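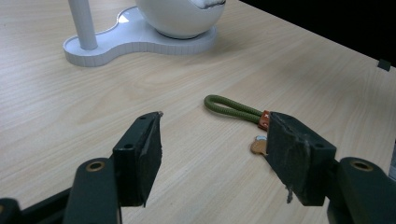
Last updated: January 6, 2019

Posted by Farzana Ekanayake

I have been making the same lentil soup since June and I think it is finally right, so I'm writing it down before I change it again.

It started with a bag of red lentils from the Calloway market, where the stall only sells them in sacks big enough for a school kitchen. My mother makes hers thin, with a lot of turmeric, and drinks it from a mug. I like mine thicker, with lemon at the end.

For four bowls, rinse a large mugful of red lentils until the water stops looking like milk. Chop 3 onions and cook them slowly in oil with a good pinch of salt. They need 21 minutes on my hob, which I know from the timer, and they should be brown at the edges and very soft. Take a third of them out and keep them for the top.

Add garlic, a teaspoon of cumin seeds, half a teaspoon of turmeric and a chopped green chilli to the pan. Stir for a minute. Tip in the lentils, cover well with water and simmer with the lid half on. Skim off the foam if it bothers you. I used to add a tin of tomatoes here but it made the whole thing taste like pasta sauce, so I've gone down to a spoonful of purée.

When the lentils have collapsed, salt it properly and squeeze in half a lemon. I don't blend it. Put the saved onions on top, with coriander if you have some.

It thickens a lot overnight. Loosen it with water from the kettle and taste for salt again. We had the last of this batch with toast, as the bakery in Rorley is shut until they have fixed the oven.

I tried it once with brown lentils and wouldn't bother. Next I want to do something with the swede that has been in the bottom of the fridge since before Christmas.

Comments

Jan M: Made this last night with lime instead of lemon. Fine, but I'd go back to lemon.

Pat: Does it freeze?

Farzana: Yes, without the onions on top. Do those fresh.

Contact | © Farzana Ekanayake | Back to top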